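Subject: Re: [soil-share] Spring sampling round, packing and posting

On Wednesday, the list member from Wirkden allotments wrote:

> We have 7 plots wanting to join the spring round and none of us
> has done it before. The notes on the website stop at "collect
> your soil" and pick up again at "read your results". How deep do
> we dig, does the soil have to be dry before we post it, and can
> we put the whole site in as one sample to save money? Also, is
> it too late if we have already limed two of the plots?

Thanks for this. The notes got cut down when the website moved over and the middle part never went back in. I'll answer here so that everyone has it, and the same text can go on the site when I next have an evening free.

Depth first. For vegetable ground, go down to the depth of a trowel blade, 15 cm or so. For grass and under fruit trees, half that will do. Scrape off any mulch and loose compost before you start, or you will be testing the mulch. Take small amounts from several spots across the plot in a W shape, put them all in a clean plastic bucket and mix well. Don't use a galvanised bucket, as it can throw the zinc figure out. Leave out the old bonfire patch and anywhere the compost heap has stood.
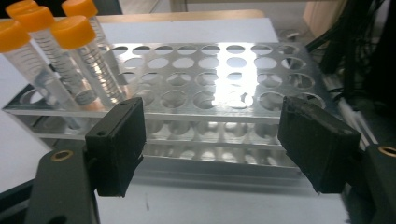

On drying: yes please, if you can. Spread the mixed soil on newspaper somewhere indoors and leave it for a few days, breaking up the lumps with your fingers as you go. Don't put it in the oven or on a radiator. Heat changes the potassium reading and then we end up arguing about it for weeks, as the people who were on the list last April will remember. When it feels crumbly, pick out the stones, roots and worms.

You can put the whole site in as one sample but I would advise against it. Chisholm did that two years ago and got back a pH that was right for none of their plots. One half of their site is old orchard and the other half was a coal yard, and the average of the two told them very little. If money is tight, group the plots by what they have been used for. With seven plots you might get away with 4 samples. The price per sample is the same however many you send, so there is no saving in waiting until you have more.

The limed plots are a nuisance. It isn't too late to send them, but write "limed" and the month on the form. Expect the pH to be still on the move, and don't add any more lime on the strength of that one result. I'd test those two again in the autumn.
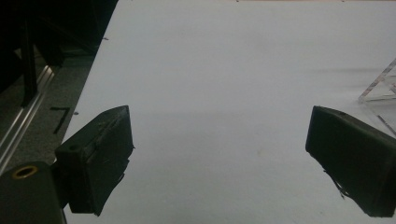
Bags and labels. Use a freezer bag with a zip, and put it inside a second one. Write on the outer bag with a permanent marker - plot number, site name and what you are growing. Pencil on a slip of paper between the two bags is a good backup. We had 73 bags in the last round and most of the delay came from a handful with the writing rubbed off. A mugful of dry soil is plenty. Some people send a carrier bag full and pay a fortune in postage.

The form is the same one as before. Please fill in the box for manure and fertiliser even if the answer is none, as a blank could mean none or could mean you forgot. If you use Soluvov or any other bought feed, give the name and when it last went on.

A few dates and practical things. The box at Rirel library will be out until the end of April, on the shelf by the back door, and can be used any time the library is open. Postal samples should go to the usual address, which I won't put on an open list. Write to me off-list if you don't have it. Results should take three to four weeks, and will go to whoever filled in the form.

Answers to some other questions that have come in since the last digest:

1. Raised beds filled with bought compost can be tested, but tick "container or raised bed" on the form. The advice for open ground doesn't fit them.

2. We don't test for lead or other metals in the ordinary round. That is a separate test and costs a good deal more. If your site has an industrial past, ask first and we'll see whether there are enough of you to share a batch.
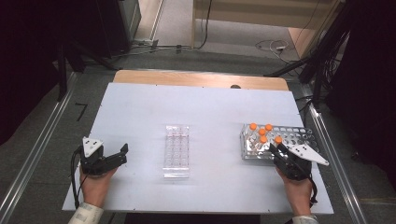 3. Old results are kept. The archive has just passed 1,000 samples, and if you give me a site name and plot number I can look up what was found before. Anything from before the site codes were brought in takes longer.

4. Clay soils that set like brick can be sent in lumps. Mark the bag "clay" and it will be crushed at our end.

Wirkden, if you let me know how you decide to group the plots I'll send the right number of forms.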